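4.2 What changed at the folding table

I should say up front that I came to Bistwood expecting to write about speed, and I ended up with a notebook full of stuff about chairs, talking and who gets to decide what a "good fold" is. Bistwood is a commercial laundry, and the folding room had 49 people on its rota when we started in April. We ran the Uibo arms there for 7 weeks on mixed garments (socks, T-shirts, the odd bit of everything), with the Jernance scheduling software handing out the piles. Across the study the arms attempted 529 garments, which is tiny next to the more than 3000 a day the room gets through by hand, so please don't read this as a productivity result!

What we wanted to know was how the job feels when part of it moves to a machine. Folders told us the work got quieter and a bit lonelier. Before, two people would share a pile and chat across it. With the arms, one person minds the table and waits, and waiting is its own kind of tired.

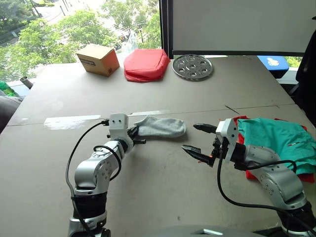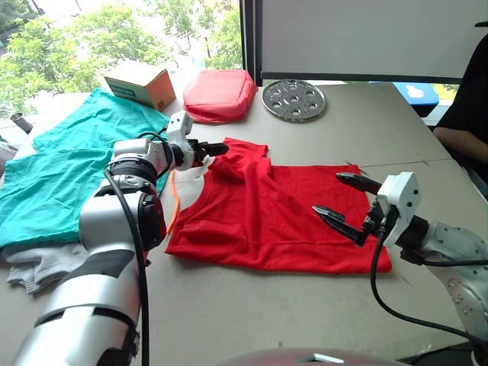
Figure 3. Garment handling with two arms at the light gray table: a sock (first picture) and a red T-shirt (second picture).

The other big shift was in what people felt responsible for. A folder who creases a shirt just smooths it out and moves on, no harm done. A folder minding the arms has to decide whether to step in, and our interviews are full of second-guessing about that ("do I stop it or let it try?"). Newer staff stopped the arms a lot. The old hands let them struggle, then redid the fold themselves afterward, and mostly didn't log it, so our intervention counts are too low and I can't say by how much.

Pay didn't change during the study, but the job title did, from folder to table lead, and people had strong opinions on that. Some loved it. Others felt they'd been given a new name for standing still. The Nellurness site, which we'd hoped to use for comparison, kept its folders in pairs the whole time, and I now think pairing matters more than the arms do. We come back to this in Section 5, where the two rotas are laid out side by side.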